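Hopkin Counter & Kiosk List | Archive | Filed under: Display and Fixtures
6 replies · 0 shares

Subject: Re: stepped risers, worth it?
Date: 29 May 2020

> We switched the snack table at the Zollville branch to clear stepped
> risers in January and I can't recommend them enough. Everything faces
> the customer, candy bars move faster, and the whole thing wipes down in
> a minute. Tostar sells them in packs of 6. I'd say get two packs and
> throw out your trays.

I'd hold off on throwing out the trays.

We have had one of the Tostar risers on the counter in Fevitz long enough for me to form an opinion, and the opinion is "maybe." The claim that candy moves faster is the part I don't buy. Faster than what? You changed the display in January, right after the holidays, when everybody's numbers go funny. I sold 98 bars the month before we put ours out and I wouldn't hang any theory on that either.

What I will grant you is that a candy bar sits nicely on a step. It's long and flat and the name reads from across the room. Boxes are another matter. Anything with some height to it wants to tip or lean, and then you're looking at the barcode and not the front. I straighten ours, walk away, come back, straighten them again.

Then there's the glare. Clear plastic under a ceiling light gives you a white streak along the edges, and your eye goes to that before it goes to the product. 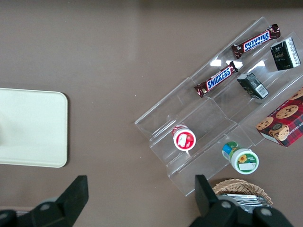

Snickers on the top step, dark cartons beside them, plain tray off to the left.

The cream tray is the old system, and I still like it. It has no steps to line up. You put things in, people take things out. For loose or odd-shaped stuff I think it beats the riser.

If somebody on the list has kept a real tally, same products, same spot, 60 days each way, I'd read it with interest. Until then I'm not spending more money on plastic. Also, does yours scratch? You said it wipes down in a minute but you didn't say with what.

Fevitz counter

You are reading the list archive as a guest. Get the digest by email, join 700 subscribers.
This site uses cookies to remember your reading preferences. OK / Settings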